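Section 3. Preparing the Grippers and the Table for a Two-Handed Recording

This section applies to the Plindirberg method, in which demonstrations are recorded with a pair of hand-held grippers and later used to train the Lockyer arm controller. Operators should complete Section 2 (Charging and Pairing) before proceeding.

3.1 Checking the finger pads

1. Clear the area in front of the operator's chair.
2. Hold one gripper over the tabletop and let the fingers open fully. Nothing should be held between the pads.
3. Confirm in the Coltico viewer that both pads are visible and that the table surface can be seen between them.
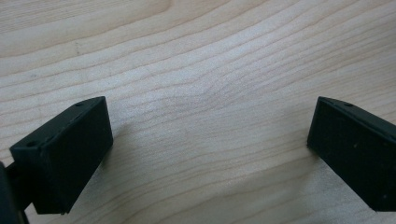
Danylo Lytvynenko
Method Lead, Risolero Motion Laboratory

4. Check that the inner faces of the pads are clean. Wipe them with a dry cloth if necessary.
5. Close and open the fingers 3 times. The width reading in the viewer must return to the same value each time.
6. Repeat steps 2 to 5 with the other gripper.

Note: The open position is the zero reference for the width estimate. In the August trials, sessions recorded without this check accounted for most of the rejected data.

Caution: Do not tighten the pad screws while the gripper is switched on.

3.2 Placing the objects

1. Place the coaster near the center of the table, with its printed side up.
2. Place the bowl between the operator and the coaster, within easy reach of both grippers.
3. Sit facing the table and take one gripper in each hand. The fingers should point inward.
4. Bring both grippers to the near edge of the table and hold them still until the tone sounds.

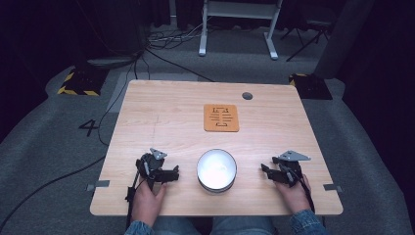
Danylo Lytvynenko

5. Begin the task. A single demonstration must not exceed 60 seconds.
6. Return both grippers to the near edge before ending the recording.

Note: Small changes in the position of the bowl between demonstrations are desirable. The method was evaluated on 836 demonstrations, of which 800 were retained for training. Controllers trained on varied starting positions completed the task more often than those trained on a single fixed position.

Caution: Keep cables clear of the operator's wrists and feet. Stop the recording if a cable pulls against a gripper.

3.3 Ending the session

1. Save the recording under the operator's code and the table number.
2. Mark any demonstration in which an object was dropped. Do not delete it.
3. Switch off both grippers and return them to the charging station.

Section last revised 19th May. For the review of saved recordings, see Section 4.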